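Vondero Poker Interviews – transcript set

Text transcripts of 38 audio interviews with tournament poker players, recorded for the Vondero podcast and cleaned up for search and text analysis. Maintained by Bent Vídalín. The audio is not part of this release.

Contents

transcripts/ – one UTF-8 text file per interview
speakers.csv – speaker codes and roles (host, guest, caller)
glossary.csv – 136 poker terms with the spellings used in the transcripts
splits/ – train and test lists, by interview

Each line in a transcript holds a start time in seconds, a speaker code and the spoken text, separated by tabs. Start times come from the edited show, after ads were removed, and will not line up with the raw recordings.

How the text was made

A first pass was run with the Plokow speech tool. Every file was then corrected by hand against the audio. Hand histories were the slowest part: card ranks and bet sizes are often spoken fast and in short form. "Ace-king suited" is written out that way, never as AKs. Chip counts are in digits. Laughter and crosstalk are marked in square brackets.
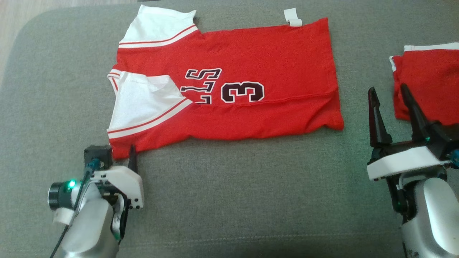 3 min read

Five interviews were recorded on the floor at the Rorthorpe card room and have heavy chip noise. Words that could not be made out are marked [unclear]. These files are listed in splits/noisy.txt and are kept out of the test list.

Known problems

Speaker codes are wrong in places where two guests talk at once. Interview 96 (numbering follows the show, so there are gaps) is missing its closing segment. Prize amounts are given as the guest said them and were not checked against results pages. Place names in the older files have mixed spellings.

Not suitable for

Player rankings, win-rate estimates or anything else that needs full results. Guests tend to tell stories about big pots – the hands discussed are a poor sample of hands played.

Changes

July: glossary merged with the Ye term list, duplicate entries removed, tab errors fixed in speakers.csv.

Corrections can be sent as a patch against the transcript file, with the start time of the line in the commit message.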